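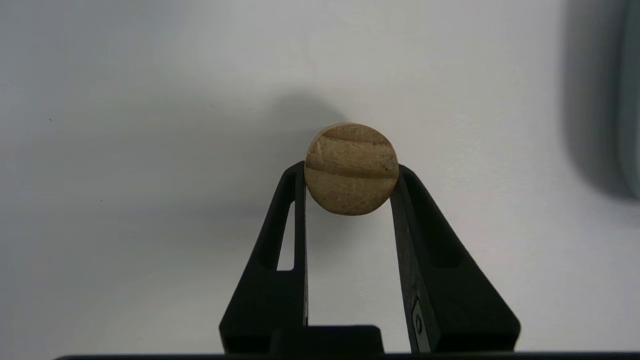
A tan disc with two curved grooves.

How to check a family history before you copy it

Start with the footnotes. A county history printed around 1880 was often paid for by the families in it, so treat a glowing sketch as a claim. Our test case is the Borker family entry, 16 pages long, which gives the founder 400 acres on arrival. The tax list gives him 141.

Step 1. Write down every date and who supplied it. If the only source is a grandson, mark it weak.

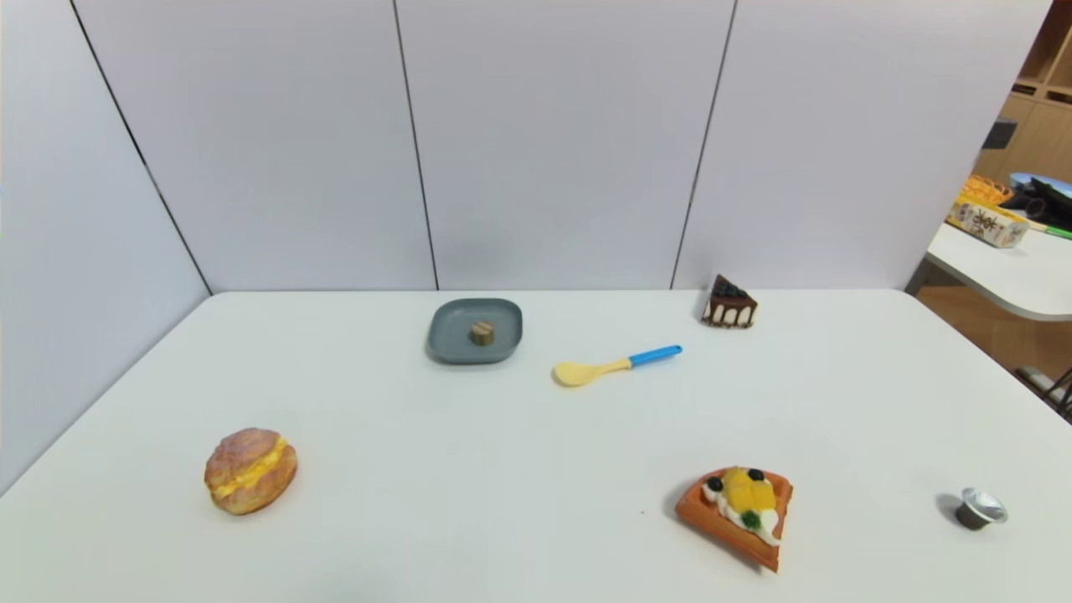
Fahmy wrote in to say that tax lists miss land too, and that a man could own a second parcel across the county line.

Fair enough – so check both counties before you call anyone a liar.

Step 2. Compare the census, the deed books and the church register. Two websites that agree prove very little if one copied the other. 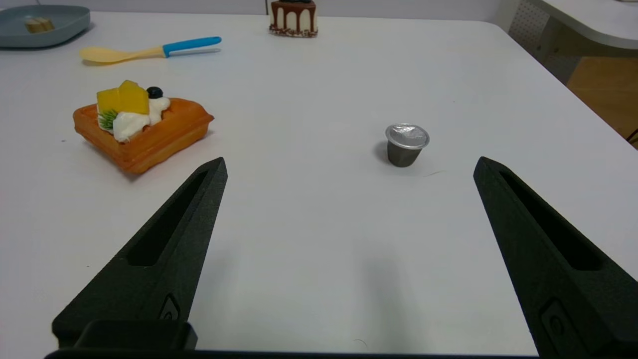 Step 3. Work out ages. The Borker sketch has its man teaching school in January of a year when, by his own gravestone, he was nine. Gravestones can be wrong as well. Put both dates in your notes and leave them there. 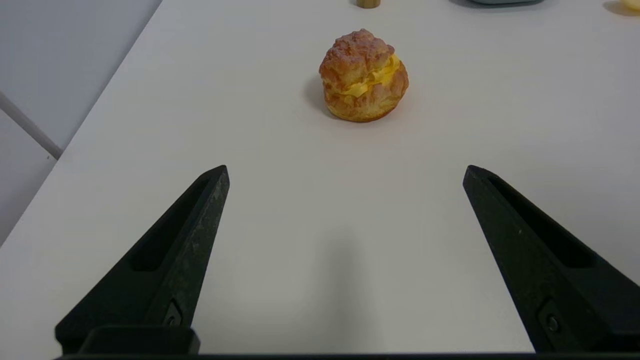 Cream puff with yellow filling.

Step 4. Save the page number, the edition and the library. "Family records" is no citation.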